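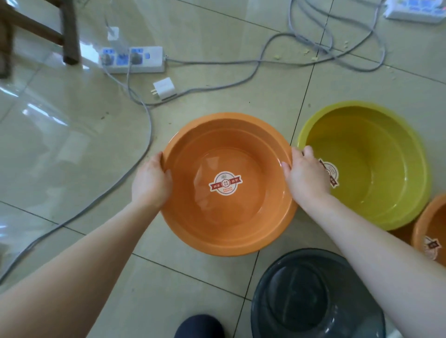
Figure 1. Round basins on the tiled floor, two orange and one yellow-green, with a gray one turned over.

Nesting Household Basins: A Small Storage Study
Joelle Shboul, Product Design Studio 2

Aim
Plastic basins take up a lot of room when they are kept side by side. My project looked at how a mixed set can be stacked in a small home, and whether the order of stacking matters when the basins come from different makers.

Method
I set a limit of 23 inches for the height of a stack, taken from the shelf under my sink. Each basin was tried inside the others, first upright and then upside down. I wrote down whether it sat level and whether it could be pulled out with two hands. The trials took some 20 minutes per session, and I kept notes on paper – typing them up came later, in March.

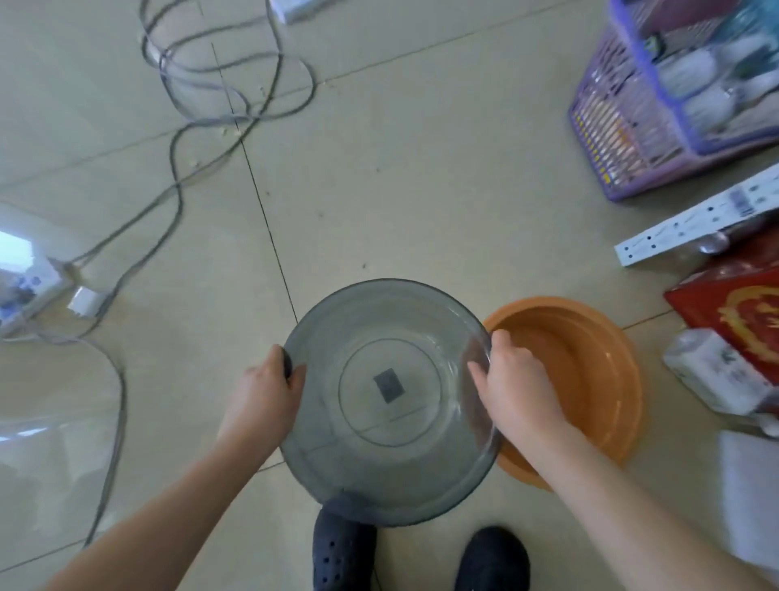 Should the largest basin always go at the bottom?
In most cases it should. A wide base keeps the stack steady, and the smaller basins drop in without catching on the rim. The exception is a deep basin with steep sides, which can grip the one inside it and is better kept on top.

Results
Basins of the same shape nested well but were sometimes hard to separate. Mixed shapes came apart easily and made a taller stack. Turning a basin over on top of another kept dust out, but the pair slid when the shelf was bumped.

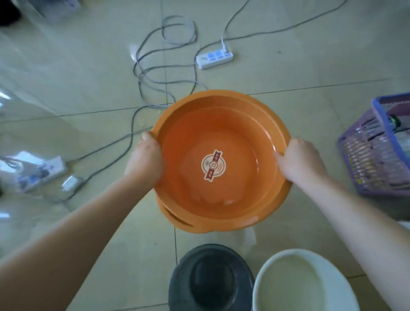 Rim shape made more difference than I had planned for. A narrow rim gives the fingers very little to hold, and two narrow rims pressed together are hard to pry apart. A wide flared rim like the one on the orange basin in Figure 3 leaves room to hold it from both sides. Buckets were left out of the trials, and so were baskets with slotted sides like the purple one, so the results apply to round basins only.

Further work
I would like to repeat the trials with a paper spacer between basins of the same shape. I would also measure each rim before starting, as my notes on fit are hard to compare without those numbers.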